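Workshop tips: setting up a cloth-handling bench with two arms

These notes come from the Motaung build, which Yanling Fu and I have been putting together in the shared workshop since June. The job is folding cloths with a pair of small arms. Most of the tips would suit any bench with moving parts on it.

## Before you start

- Fix the arms to the frame, never straight to the board. Ours sit on black aluminium rail, so either one can be moved along with a hex key and the wood stays free of screw holes.
- Keep a basket for cloths on a second table behind the board. A red plastic one with slotted sides is easy to find among the tools.
- Practise on two cloths of different colours. We use navy and bright blue, and say the colour out loud when one of us is at the keyboard.
- Run the power leads down one side and tie them up before the first test. Ours still need doing.

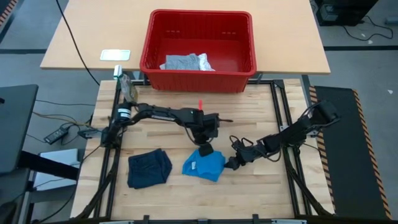 ## Cloths

Use old ones. New cloths are stiff and spring back when they are let go. Wash them without softener, as it makes them slippery in the fingers.

Drop the cloth from about 50 cm to get a fair crumple. If you arrange it by hand you will make the same shape every time. Leave the sewn-in tag on, which gives you something to aim for when you are working out which way up the cloth is.

Wipe the board between sessions with an ordinary all-purpose cleaner and let it dry fully. Spray on to a rag, well away from the motors.
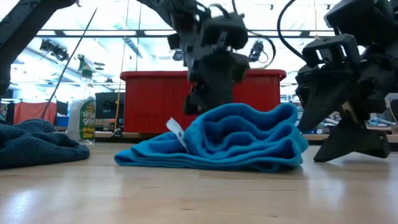
*Bright blue cloth in a pile, tag showing on the left.*

## Fingers and speed

Set the arms to 50 per cent speed for any new move and go up to 80 when it has run cleanly six times. Sibusiso Kruger skipped this on the Reven frame and bent a bracket.

Wide fingers hold a fold better than narrow ones. Bring them in low and close them slowly. If the tips scratch the wood, raise the lowest point by 4 mm and try again.

Check the view from the wrist camera as well. Dark cloth between dark fingers is hard to make out, so try a lamp from the side before changing any settings. 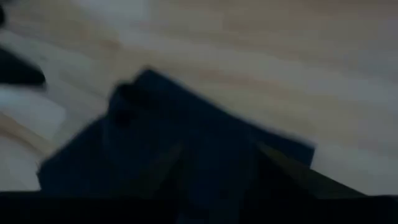 *Navy cloth from the wrist camera, with the gripper at the bottom.*

## Putting away

Park both arms clear of the board, switch off at the wall and put the cloths back in the basket. Spare finger pads are in the drawer marked Skastus.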